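Robotics Lab Methods, Unit 6
Handout: The Missed Release Fault
Instructor: Ishbel Semple

Read this before the March lab session. The case comes from the Bremham simulator, running the Pletovell pick task with the Okonkwo controller. Edvin Eklund wrote the original fault report, and his log is in the course folder.

The task has the arm pick up a slab, carry it, and release it. In one batch of 300 runs, 15 ended with the controller reporting a finished release while its own width reading stayed at the closed value. The arm then started its return move at full speed. On a real cell that would be a dropped or thrown part.

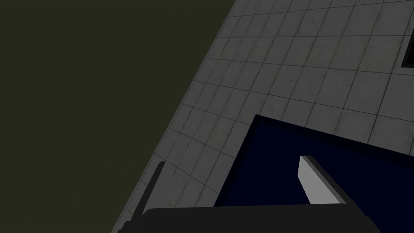

What did the controller use to decide that the slab had been released?
It used a timer. The open command was sent, 2 seconds were counted off, and the state was set to "released" without checking finger width.

The timer had been long enough in earlier tests. Eklund's change to the finger speed limit made opening slower, and the wait was never changed to match. The log shows the open command and the state change but no warning, so the first reviewer blamed the contact model and lost most of a week on it.

Look up these terms before class: commanded width, measured width, settling time, interlock.

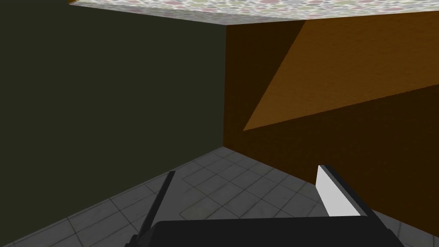
Page 2

The fix has two parts. The return move is now locked until measured width passes the open threshold. If the threshold isn't reached before the timeout, the arm holds position and raises a fault. It does not retry by itself.

The batch was repeated at 3,000 runs with the lock in place. No return move started early. The timeout fault did come up, and those runs are kept in the log under "held."

For lab: find the first early return in Eklund's log and write down the commanded and measured widths at the state change. Bring the line numbers with you.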